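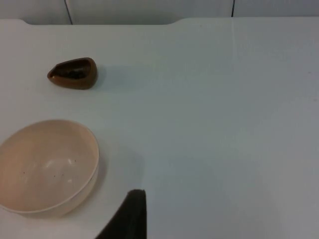
Dedo Braltberg preto, com a taça creme e o pratinho castanho na mesa.

Início Loja Oficina Montagens Contactos

Dedos Braltberg para pinça paralela (par) + suporte de câmara de pulso

Olá outra vez! Depois de uma data de mensagens a perguntar quando é que voltava a haver dedos, cá estão eles: o segundo lote dos Braltberg, com o suporte de câmara já incluído, porque quase toda a gente que levou os primeiros acabou por mo pedir à parte. Eu sou a Katherine Alvarado, faço isto na oficina partilhada do Skukico, ao fundo do corredor do primeiro andar, e vendo o que sobra daquilo que vou construindo para mim. A loja é isto, uma prateleira e uma caixa de envelopes almofadados.

Para quem chega agora: tenho dois braços montados numa mesa branca, encomendei-os em kit ao Henao (demoraram uma eternidade) e desde o início que me chateei com as pontas que vinham de origem. Eram largas e quadradas. Para pegar em cubos, tudo bem. Para pegar numa taça pelo rebordo sem bater no que está ao lado, uma desgraça, e eu queria precisamente trabalhar com loiça e recipientes de cozinha, que é o que tenho à mão e o que me diverte. Comecei a desenhar dedos em cunha, estreitos em cima, e fui cortando e limando até deixar de embirrar com eles. Braltberg era o nome da pasta no computador, ficou.

O que vem no saquinho

Dois dedos pretos, acabamento mate, um esquerdo e um direito (não são iguais, atenção à marca na base!). Quatro parafusos M4. Um suporte de câmara de pulso em duas peças, com a ranhura para o cabo. Uma folha dobrada com o desenho da furação, que pus à escala 1:1 para poderem encostar à vossa pinça antes de apertar seja o que for. A câmara não vem, nem a pinça, nem o braço, já me perguntaram.

Peso do par com parafusos: 40 gramas. Carga que eu recomendo: até 300 gramas, agarrado com calma. Já levantei mais do que isso mas a ponta começa a ceder e perde-se a posição, e depois passam a tarde a culpar o software, como eu passei.

Como é que eu os uso

A minha mesa é muito simples. Superfície branca e mate, parede clara por trás, e um recorte baixinho na borda de trás da mesa que estava no tampo quando o trouxe para cá e que acabou por ser a minha referência para tudo - se a câmara de cima apanha o recorte, está no sítio. Prendi os braços, marquei as posições a lápis na parte de baixo do tampo e nunca mais lhes mexi. Bom, mexi uma vez, em dezembro, e perdi dois dias a calibrar.

O exercício em que ando metida há semanas é o de passar material granulado de um recipiente para outro. Parece uma coisa de nada. Uma taça redonda, um pratinho em forma de gota, e toca a levar a porção de um lado para o outro sem semear a mesa toda. O pratinho é ótimo para isto porque tem uma ponta mais estreita e o dedo consegue encostar à parte larga e incliná-lo. A taça é mais traiçoeira: a parede é curva, o rebordo é fino, e se o dedo entra demasiado baixo bate na parede de fora e empurra tudo. 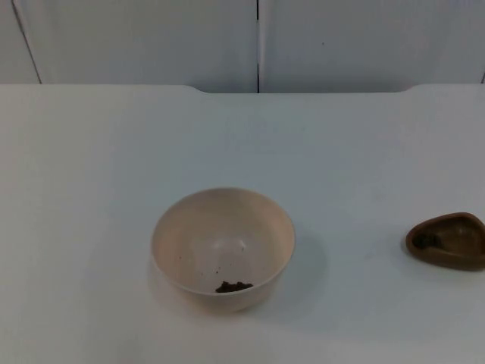

Foi com a taça que percebi que a ponta tinha de ser mais estreita do que no primeiro lote. O material granulado tem a mania de ficar encostado à parede de dentro em vez de ir para o fundo, e para lá chegar com qualquer ferramenta é preciso que a mão do robô tape o menos possível. Tirei dois milímetros de cada lado, arredondei a aresta e mudei o ângulo da face interior. O resto ficou como estava, incluindo a furação, portanto quem tem os antigos pode trocar sem desmontar a base.

Montagem passo a passo (mais ou menos)

Desliguem a alimentação. A sério, eu trilhei um polegar.

Tirem as pontas de origem e guardem os parafusos, que são diferentes dos meus. Encostem a folha à pinça e vejam se os furos batem certo. Se não baterem, parem aí e escrevam-me antes de furar, que eu tenho variantes da base desenhadas para duas outras pinças e talvez se resolva.

Ponham o dedo esquerdo primeiro, parafusos só encostados, depois o direito. Fechem a pinça à mão, devagarinho, até as duas faces se tocarem, e só então apertem. Se apertarem com a pinça aberta ficam com um dedo a olhar para a lua (o Kamran que o diga, ver comentários!).

O suporte da câmara abraça o pulso e fecha com os parafusos que já lá têm. O cabo passa pela ranhura de dentro. Deixem folga para a rotação completa, dêem uma volta inteira ao pulso à mão e vejam se o cabo puxa em algum sítio. Eu prendo-o com uma tira de velcro a meio do antebraço e nunca mais penso nisso.

Depois vem a parte aborrecida, a abertura e o fecho no software. Os Braltberg fecham um pouco antes das pontas de origem, por causa da face interior, e se deixarem o limite antigo o motor fica a fazer força contra nada. Abram o ficheiro de configuração da pinça, baixem o limite e vão testando. No meu está em 4000, mas isso é o valor do meu motor com a minha redução, não copiem às cegas.

Sobre a câmara de pulso

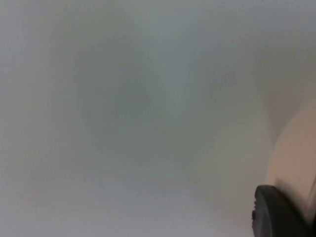

A afinação da câmara é o que me dá mais perguntas, por isso vai por extenso. O suporte tem duas posições, uma mais recolhida e outra mais avançada, e a escolha depende de quanto querem ver da ponta. Eu gosto de ter sempre um bocado de dedo na imagem, nem que seja só a curva preta num canto de baixo, porque me serve de bitola: procuro o degrauzinho do lado esquerdo do perfil e, se o encontro com o contorno limpo, sei que o dedo se lê bem, mesmo com uma coisa bege enorme encostada à direita e o resto todo numa névoa cinzenta. Para objetos muito em cima da câmara não contem com pormenor nenhum. Guardem a vista de pulso para a aproximação e deixem a câmara fixa tratar do resto, é assim que tenho a minha configuração e poupa muita discussão.

Com luz, o que resultou comigo foi um candeeiro só, do lado esquerdo e um bocado alto. As sombras caem todas para a direita e ao menos são previsíveis. Tive dois candeeiros durante uns tempos e cada taça ficava com duas sombras a cruzarem-se, uma trapalhada para qualquer coisa que tentasse encontrar o contorno. A mesa branca ajuda e atrapalha: os recipientes castanhos saltam logo à vista, os de tom claro obrigam a ter mais cuidado com a exposição. Trancem a exposição automática... trancem não, tranquem! Fixem-na à mão e pronto.

Cor e acabamento

Só preto. Fiz um par cinzento-claro para experimentar e contra o tampo perdia-se o bordo do dedo a cada passo. Se alguém trabalhar numa mesa escura e quiser claros, diga-me na encomenda, mas conte com mais uma semana. O mate é de propósito, passo-lhes lixa de água no fim. Não envernizem.

Limpeza: pincel seco para os grãos que se metem junto aos parafusos, pano húmido para o resto. Nada de álcool, que vai amolecendo a superfície com o tempo.

Desgaste

A ponta vai-se comendo, é normal. Tenho um par de trabalho com muitas horas em cima e a face de dentro está polida mas ainda agarra. Quando deixar de agarrar cerâmica, troquem os dois ao mesmo tempo, um novo com um velho fecha torto. Vendo dedos soltos para quem partir um por acidente, mas só se o outro for praticamente novo.

Entregas e levantamento

Quem for da oficina passa pela minha bancada, de preferência ao fim da tarde. Para fora mando do posto de Brimport, em envelope almofadado, e vou lá uma vez por semana, por isso tenham paciência. Trocas aceito sempre que o dedo não tenha sido furado nem colado. Lote disponível desde 10/12/2022, quando acabar faço outro, mas não prometo datas porque a impressora grande é de todos e há fila.

Quem quiser ver a montagem a funcionar antes de comprar pode mandar mensagem e combinamos, tenho gosto nisso. Tragam a vossa pinça, se a tiverem solta, que experimentamos logo a furação.

Categoria: Peças e acessórios > Pinças > Feito na oficina

Comentários

Kamran Durrani
Confirmo a parte do dedo a olhar para a lua. Apertei tudo com a pinça aberta e andei uma noite a tentar perceber porque é que o pratinho rodava sempre para o mesmo lado. Refiz como dizes e ficou direito à primeira. O suporte na posição recolhida bate-me no conector do motor, tive de limar um canto.

Katherine
Kamran, o teu é o motor do kit antigo, certo? Tem o conector virado para fora. Tenho uma versão com esse canto já cortado, passa cá que troco.

rita_bancada3
Boa tarde, dá para levar só o suporte sem os dedos? Já tenho os do primeiro lote e estou contente com eles.

Katherine
Dá sim! Escreve "só suporte" nas notas da encomenda, que o carrinho não me deixa separar.

Zé do torno
Os M4 são de cabeça cilíndrica ou de embeber? É que na minha base só cabem de embeber.

Katherine
Cilíndrica. Para embeber tens de abrir o furo do dedo com um escareador, devagar, e não passes da marca.

MLopes
Com café moído fino também funciona? O meu gruda em tudo.

Katherine
O problema aí é mais do recipiente do que dos dedos. Experimenta uma taça vidrada e seca-a bem antes. O pincel tem de andar sempre por perto, isso não há volta a dar.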